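Eggs, again

January 31, 2024

I said in September that I would write something about the demonstration work once I had enough of it behind me to be sure what I thought. I have now done 222 good runs of the egg task and a fair number of bad ones, so I will put down what I have learned before I forget it.

For those who haven't read the earlier posts: I work three days a week at Girnovik, in the group that collects demonstrations. We don't drive the arm with a joystick. We did that for most of last year and I was slow at it. Instead we hold the grippers in our hands and do the job ourselves, and what the grippers record is used to train the arm afterwards. The fingers in your hand are the same shape as the fingers on the arm, so if you can't pick a thing up with them, there is no sense hoping the arm will.

The egg task is simple to write down. Take an egg, move it over to the tray, lower it into an empty cup, let go, come away cleanly. I thought I would have it in an afternoon. It took me nearly a week to do it in a way that Tanko Bako was willing to keep.

Tanko checks everybody's runs. He doesn't say much. You get a list back the next morning with the numbers of the runs he has thrown out and one or two words beside each. Mine said "hesitates" over and over. I was bringing the egg to the tray, stopping above it, having a look, shifting a bit to the left, stopping again and then putting it down. To me that was being careful. To the training it is just a person standing still for no reason, and the arm picks up the habit. We had an early version that would hang over the tray for so long you thought it had crashed.

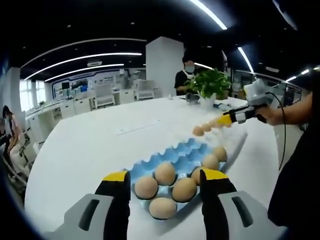
So the first thing I had to learn was to decide on the cup before I picked up the egg. Once you have decided, the whole movement goes along in one piece and the egg ends up where you meant it to. If you choose while you are already moving, your wrist gives you away. Tanko can spot it straight off and I can now spot it as well, in other people's runs at least.

The second thing was speed. I had slowed right down because I was frightened of breaking eggs, and then when I was told off for hesitating I went too fast. The fingers don't close like your own fingers do. There is a bit of give in them, and if you swing an egg about, it turns in the grip. You don't feel it turn. You only find out when you come to put it down and it is lying across the cup. The answer was dull: move at the pace you would use if someone was talking to you and you were only half listening. I hum, which helps.

The third thing was letting go. This is where I broke most of mine. People open their hands and lift at the same moment, without thinking. With the gripper you have to open, wait a very short time, and then lift straight up. If you lift while it is still opening, one finger drags on the shell and the egg rolls. And you mustn't wait too long either, or you are back on the list with "hesitates".

Yakubu Bashir, who started after me, was better than me from the first morning and I was put out about it. He used to decorate cakes. He says it is much the same as moving anything soft with a palette knife, in that you look at where it is going and leave the thing itself alone. I had been staring at the egg. I tried it his way and my rejected runs dropped to 19 in the next lot, from 49 in the one before. I don't think that was all down to where I was looking, but some of it was.

We do use real eggs. There was a try with plaster ones, and a box of rubber ones from a supplier called Pakton, and both were wrong in different ways. The plaster ones were too heavy and the rubber ones were too kind. You could squeeze them as hard as you liked and they never complained, so everybody squeezed. Real ones teach you quickly. The broken ones go in a bucket and the survivors get used again until they look tired.

A few people have asked whether I get bored. Yes, sometimes, usually in the hour after lunch. I do sets of a dozen or so and then walk to the kitchen and back. My shoulder is the real trouble. The gripper is not heavy but it is held out in front of you, and by the end of the day I notice it when I reach for the kettle. I have started swapping hands between sets, which Tanko likes anyway, as he wants left-handed runs and there are never enough.

The plan is to get to 4,000 runs between all of us before the next training, with different trays and different people. A firm called Egilsson is meant to be sending over some trays with deeper cups, which I am not looking forward to, as the fingers only just fit beside the egg as it is. After that it is mugs. The mugs are part of the Plurnadetti job and I don't know much about it yet, only that some have handles and some haven't.

If you do this sort of work somewhere else and have found a good way of resting your elbow between runs, please leave a comment. I tried a cushion tied to my belt and it slid round to the back.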